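An Afternoon at the Histeck Open Day

January 13, 2019

I have been meaning to write this up ever since I got home, and now that the dishes are done and the house is quiet I have run out of excuses. Those of you who have been reading for a while know that I will drive a fair distance to look at a machine doing something, whether it's a grain elevator or a bottling line, and so when I saw that Histeck was opening its doors to the public over in Iltdale I put it on the refrigerator right away.

It's 90 minutes from here if you take the road through Osden, which I did, partly for the scenery and partly for the bakery (cinnamon twist, still excellent, a little smaller than it used to be). I had the heater on the whole way and the radio off, and I got there early enough to sit in the parking lot and finish my coffee. The building doesn't look like much from the outside. I drove past it once and had to turn around at the feed store.

They took us through in groups, and mine was a nice mix, a few retired folks like me, some students, and a family with 2 boys who asked better questions than any of the grownups. First there was a talk in the front room, which ran 30 minutes and could have been shorter, I'll say that kindly. The young woman giving it was nervous and talked very fast about Charvát, which is their name for the household project, the one everyone had come to see. I got the gist. They want a robot that can do chores in an ordinary home, with an ordinary couch and an ordinary amount of stuff lying around, and they've decided that laundry is a good place to start. I could have told them laundry is a good place to start! I raised four kids.

Then we went back to see the work itself. I had pictured a big orange factory arm behind a cage, the kind you see on television welding car doors, and this was a much homier business. Two pale arms, a gray sofa, and a plastic basket on the floor with some red clothing in it. I stood there grinning like a fool. The grippers are smaller than I would have guessed, with a couple of black fingers that open up into a V, and there are blue brackets holding everything together that were made on a 3D printer. My nephew has one of those printers in his garage and has only ever made me a napkin ring, so I plan to bring this up with him.
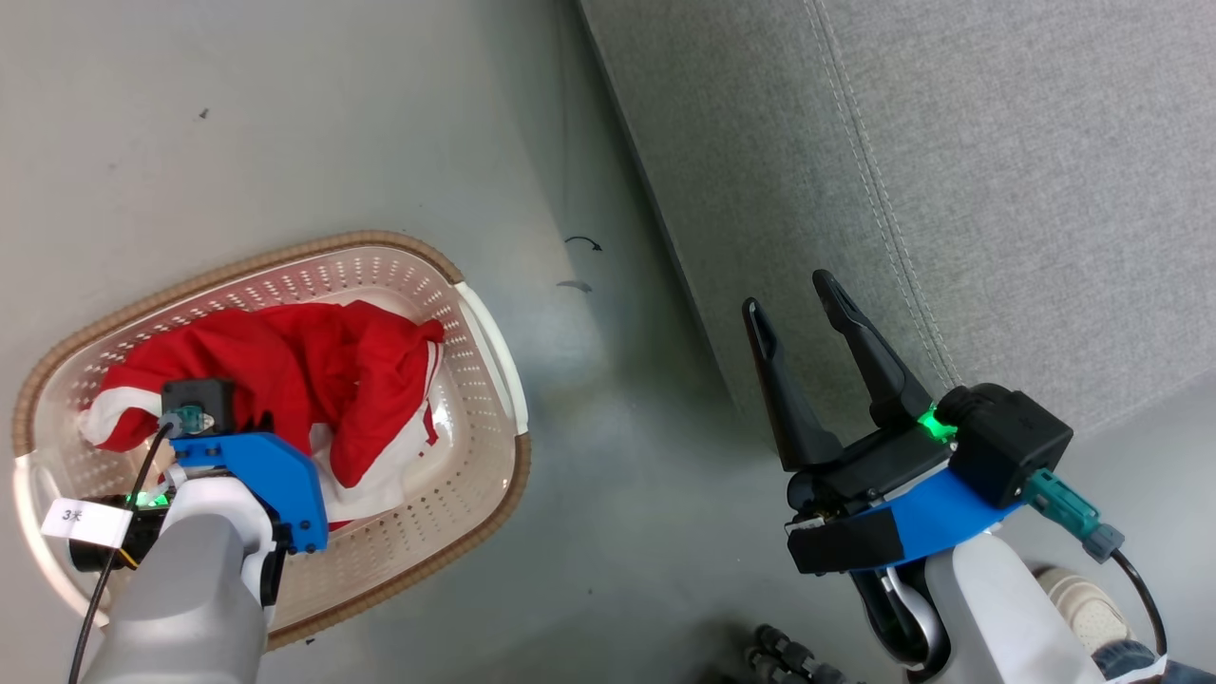 What struck me most was how hard a heap of cloth must be for a machine. I'd never given it any thought. A box has corners and a cup has a handle, but a shirt dropped in a basket is a different shape every single time, and one of the engineers told us that even deciding where to take hold of it is a problem people have spent years on. I do that without looking, usually while on the phone. I came away feeling rather proud of my own two hands, which are not what they were but can still match socks in the dark.

One of the boys asked whether it could fold a fitted sheet, and the whole group laughed, the engineers hardest of all. The answer was no. I can't either, so I won't hold it against them.

Afterward there was coffee and a table of leaflets, and I stayed far too long talking with people about their washing machines. They're planning another open day in April, and you have to sign up ahead because the groups are small. If you go, wear comfortable shoes, as the floor is hard and there are only 4 chairs in the back. I'm going to try to talk my sister into coming along, and we'll stop in Osden on the way.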